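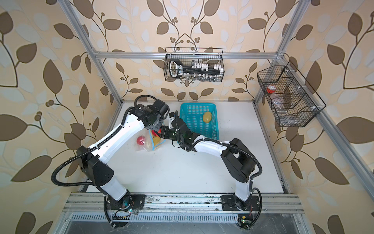

Toy produce in the zipper bag, with the turquoise basket behind.

Play Food and Baskets: Gallery

Gritley is a small workroom with a white table, patterned walls and a lot of wire mesh. Most of what gets packed there is play food: fruit and vegetables that belong to the toy sets we lend out under the Zovero name. The sets go to preschools and waiting rooms, and they come back mixed up. Each piece is checked against the set card, sorted by type and bagged again.

This page covers the bagging table and the storage above it. Larger items, such as the toy stove and the shop counter, are kept in the back hall and have their own page.

The bags

We use clear bags with a zip top and a blue strip along the opening. The blue makes it easy to find the open side when bags are stacked flat. Before that we used drawstring cloth bags, and every one had to be opened to see what was in it. Gwilym Maddocks kept the cloth bags, and they are now used for the wooden blocks.

A bag should close without pressing on the contents. The apple and the potato are the bulky pieces, so they go in first and settle at the bottom. Smaller pieces go in around them. If a set won't fit in one bag it is split into 2 and both bags get the same set number.

The baskets

The turquoise basket is for pieces waiting to be bagged. It is plastic mesh, light enough to lift with one hand, and crumbs fall through it. Nia Morris bought it for bread rolls and brought it in one September when the old tray cracked. It gets rinsed in the sink at the end of the week and left upside down on the drainer.

The black wire baskets hang off the metal bars, which leaves the tabletop clear for sorting. The one at the back is for the vial rack. The one on the right has dividers and takes whatever needs to be within reach.

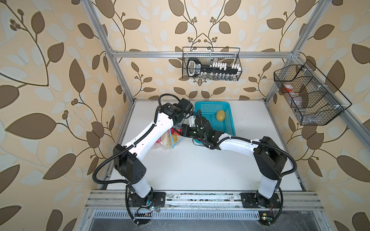
Back wall and right wall, each with its black mesh basket. One yellow potato in the blue basket.

The vials in the rack have white caps, and the rack has a handle at the left end so the whole row can be lifted out together. They belong to the Jenkins science set, which older children use for pouring and counting. There is a printed label on the handle section. Please put the rack back with the handle to the left, as Llinos Pumphrey does the stock check and works from that end.

The divided basket on the right wall is the one that collects odds and ends. A clear bottle is lying in its middle compartment, with something red and white farther along. Anything without a set number can stay there for 10 days and then goes in the spares box.

The walls

We get more questions about the wallpaper than about the toys. It has big brown leaves and paler grayish ones, dark curling stems and small berries, and it runs across the back and both sides. Solène Courtois chose it from the end-of-line shelf at Olus. There were 3 rolls left and we used all of them, so there is no spare for patching. The pattern is not sold anymore as far as we know.

The table

The tabletop is plain white. It shows every crumb and smudge, and it needs a wipe with a damp cloth before each sorting session. Do not use the scouring pads on it. Ifor Gwynne tried one on a corner and it left a dull patch.

Borrowing a set

Sets are lent for 90 days. Food sets come with a printed card listing the pieces. Please check the card before sending a set back, and put the pieces in the bag they came in if you still have it. Lost pieces are not charged for, but tell us which ones are missing so we can replace them from spares. We are short of toy carrots at the moment and would be glad of any that turn up.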